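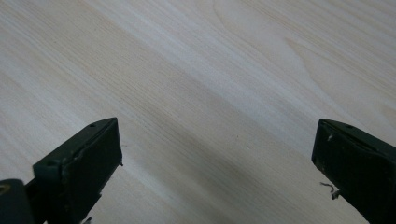 Section 4: Mounting the Banero Wall Shelf

Read this section through once before you drill. The shelf is supplied with one board, one steel rail, two end caps and a bag of fixings. The bag is taped to the back of the rail.

You will need a drill, a spirit level, a pencil, a tape measure and a cross-head screwdriver. A second person makes step 5 easier.

Before you start

Leave the board flat in the room where it will hang for 2 days. Keep it away from radiators and direct sun during this time.

Check the wall type. The gray plugs are for brick and block. For drywall, use the spring anchors (part 9) and do not use the gray plugs at all.

CAUTION: Check for pipes and cables behind the wall before drilling. Do not drill directly above or below a light switch or outlet.

Fitting the rail

1. Hold the rail against the wall at the height you want. The top of the finished shelf will sit slightly higher than the top of the rail.

2. Place the level on the rail and mark the two outer holes with a pencil.

3. Take the rail away and drill both holes. Use an 8 mm bit for brick or block. For drywall, use the bit size printed on the anchor packet. Drill to a depth of 70 mm in brick.

4. Push in the plugs or anchors until they are flush with the wall. Brush away the dust.

5. Screw the rail to the wall, leaving both screws a half turn loose. Check the level again, then tighten.

NOTE: If a hole has wandered, the slots in the rail allow a small amount of movement up or down. Do not bend the rail to make it fit.

Fitting the board

6. Slide the board over the rail with the grooved edge toward the wall. It should go on by hand. If it sticks, take it off and look for dust in the groove.

7. Fit the locking screws from underneath. Tighten them with a hand screwdriver only - a power driver can split the groove.

8. Press on the end caps.

CAUTION: Do not load the shelf until all locking screws are in. Never hang anything from the front edge.

Check the locking screws again after the first month and tighten if needed.

Missing or damaged parts

Contact Edunine Parts Service and quote the number on the end of the carton. Rails bought before November use the older end caps, so please say which type you have.

Text: Dela Akpalu. Revised 10 Oct 2021.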